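Team Effectiveness Coaching, Menden and Stasten offices
Progress report to the Furnival fund, March

We have now run the leadership workshops in both offices. Attendance was good: 24 supervisors signed up and 7 missed a session. I would not read much into that. People come when their manager tells them to, and the feedback forms were filled in with the trainer still in the room.

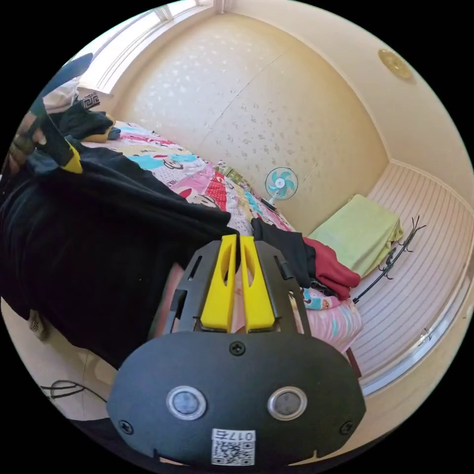
Ruth Holroyd thinks this is too harsh, and points out that two supervisors in Stasten have started holding weekly one-on-ones without being asked. She would like that counted as a result.

I have left it out of the results for now. Two people starting a habit is pleasant news, but we don't know if their teams work any better for it – and the survey that should tell us asks mostly whether people "feel heard."

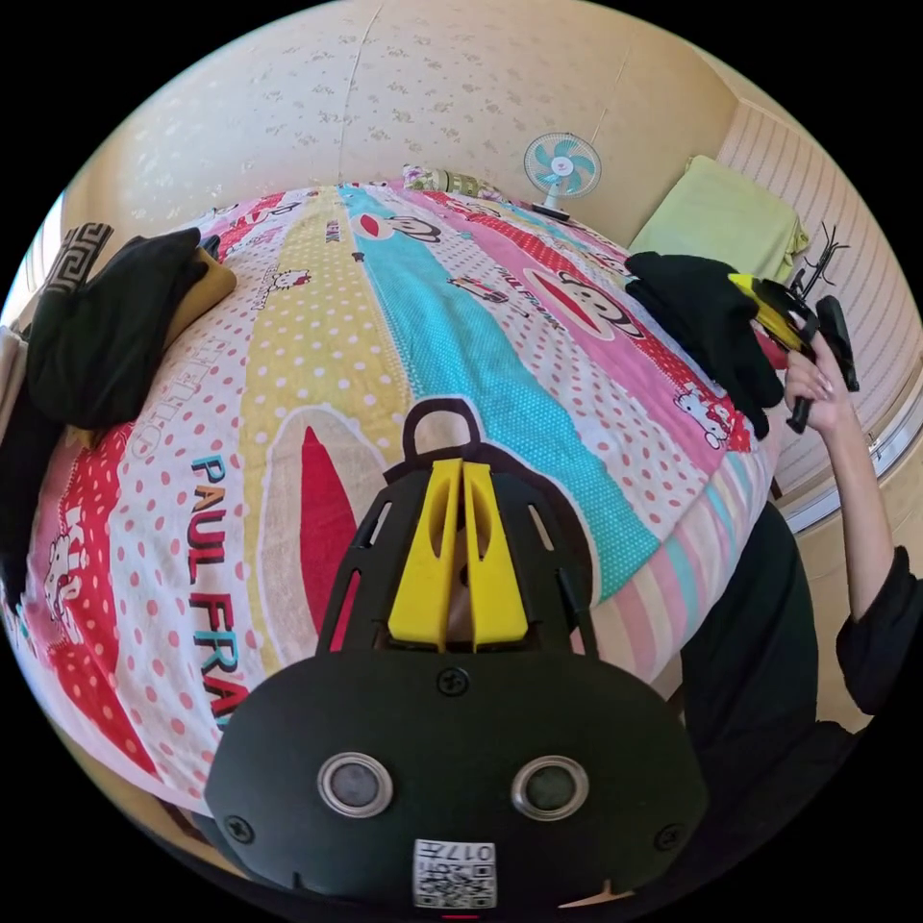

The Teden questionnaire is my larger worry. It sorts every supervisor into a color and then promises that the colors will explain their conflicts. A bedspread with pink, yellow, turquoise and red stripes has as many colors to offer, and I would trust it about as far. Menden has asked to keep using it. I have asked Neville Hollis for any evidence beyond the vendor's brochure and will pass on what he finds.

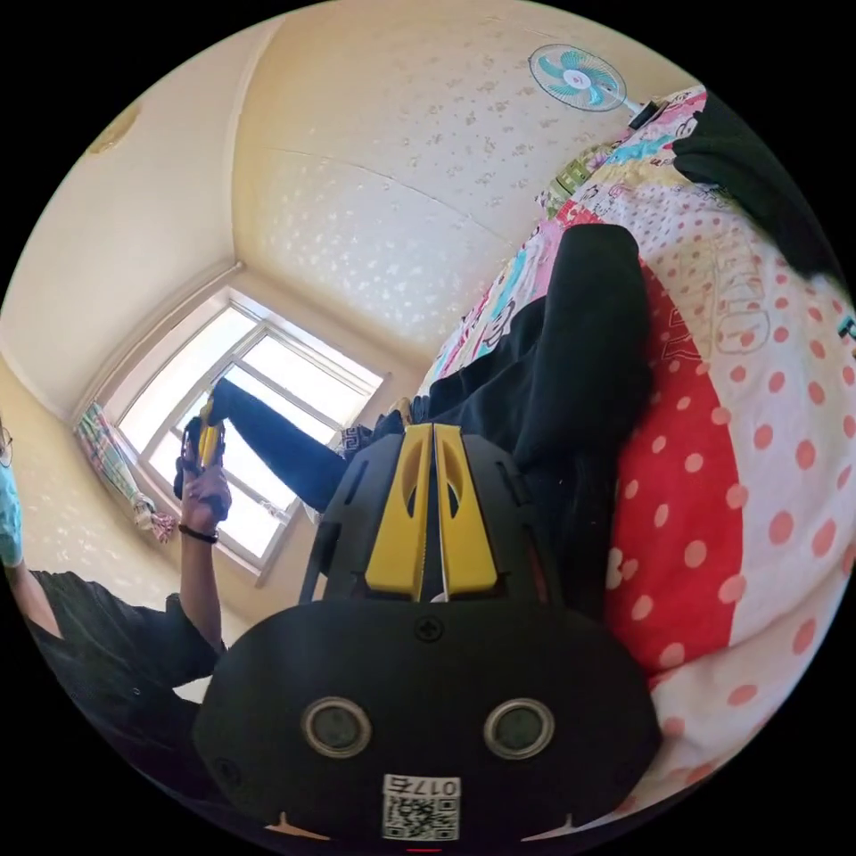
Coaching program, spring progress report

Spending is within budget. Before the next payment, please let us replace the survey with turnover and missed-deadline numbers from both offices.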